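Kirkmont opens its computer stripping bench to the public, screws and all

CUNTHORPE, May 2024. Kirkmont, the reuse workshop that has spent the past four years turning unwanted office computers into wanted ones, is to run a programme of evening sessions in which members of the public may take a desktop tower to pieces with the full blessing of its owner.

The Open Case sessions begin next month at the Kirkmont workshop in Cunthorpe. They follow a clear-out at the regional offices of Pichler, a maker of garden gates, which replaced every desktop it had in January and then found that the old ones still needed somewhere to live. Kirkmont took in 400 towers. The receptionist's mouse mat came too, and may be collected at any time.

So far 142 machines have been checked, stripped, rebuilt where it made sense and passed on. That leaves 258, stacked along the corridor between the workshop and the kettle, and staff have begun to speak of the matter with some feeling.

Most of the towers are sturdy things from the age when a computer was expected to double as a plinth. The side panel comes away and the whole affair lies down on the bench, showing the power supply, the green main board and more cable than seems decent. Drives sit in their own bays, and on some models the handles are a cheerful blue, possibly the only cheerful thing about a desktop in a sales office.

The part people ask about most is the processor. It is small, it is where the thinking happens, and it sits in a socket under a metal bracket that lifts on a lever. Visitors will be shown how to open the bracket, take the chip out by its edges and put it down somewhere sensible. The carpet has been ruled out.
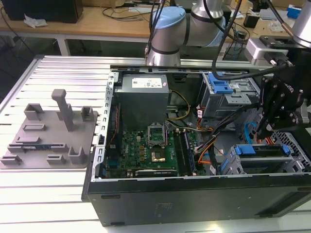 What happens at a session

Each session lasts two hours and has room for 12 people working in pairs. Every pair gets a tower, a screwdriver, a wrist strap and a muffin tin. The muffin tin is for screws. Kirkmont has tried purpose-made magnetic trays and has gone back to the muffin tin.

The evening starts with the side panel and works inwards. Memory comes out first, then any expansion cards, then the drives. Pairs who get that far may go on to the processor. Pairs who don't will have learned a good deal about side panels, and are welcome back.

Cables take up more of the time than anyone plans for. Inside a tower they come in bundles, they go round corners, and the one that needs unplugging is generally underneath the others. Participants are asked to pull on the plug and leave the wires alone. They are also asked to leave the power supply closed. It is taken out whole and set aside, and there are no exceptions for uncles who used to do this for a living.

In the last half hour, everything that came out is sorted. Good memory and good cards go on the shelf for rebuilding. Bare cases and dead boards go to a metals merchant on the Wenis estate, who collects when the cage is full and complains about the gate.

All drives are wiped or destroyed by Kirkmont staff before the public gets near a machine, so anyone hoping to read Pichler's correspondence on hinges will be disappointed.

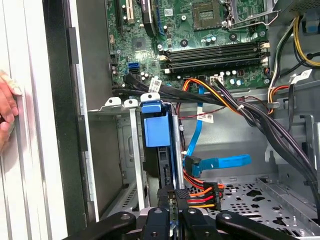
BOOKING AND PRACTICAL DETAILS

Places cost 40 pence, a figure arrived at after a long meeting about whether to charge anything. Under-16s come free with an adult, who is expected to hold things. Booking is at the workshop counter during opening hours or by ringing the main number and letting it ring.

Tools are supplied. Long sleeves should be rolled up and loose bracelets left at home. There is tea, served at the far end of the building from the benches, and the biscuits are plain.

Firms with old desktops of their own are invited to get in touch after the corridor has been cleared. Kirkmont would be grateful if they did not simply turn up with a van.

ENDS

Notes to editors

Kirkmont repairs and passes on used office equipment to households, clubs and schools in and near Cunthorpe. Press visits to the workshop can be arranged through the counter. Parking is on the street, facing downhill.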